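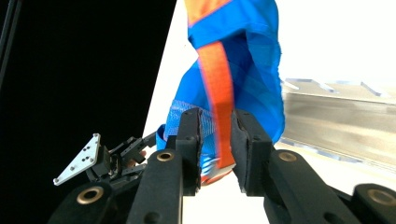 Bright blue fabric with an orange strap and a patch of lighter blue mesh.

What is medical school?

A medical school is a place where people learn to be doctors. Some are part of a big university. Others stand on their own, like the one at Promberg, where 103 new students start each year.

How long does it take?

Longer than most courses. At Promberg it takes five years. The first 3 are mostly lessons about the body – how the heart pumps, what the lungs do, how bones mend. Students learn the names of all the bones, and there are more than 200 in a grown-up.

After that, students spend most of their time in a hospital. Promberg students go to the one in Kakville. They listen to patients, watch the doctors and practise simple jobs with a doctor beside them.

Is it hard?

There is a lot to read and there are exams every June. Fengying Shen, a second-year student, studies for 40 hours a week, counting her lessons. She also plays table tennis.

Do they know everything at the end?

No. New doctors keep training while they work. A children's doctor or a surgeon will need many more years – and all doctors go on learning until they stop work.

Last updated: June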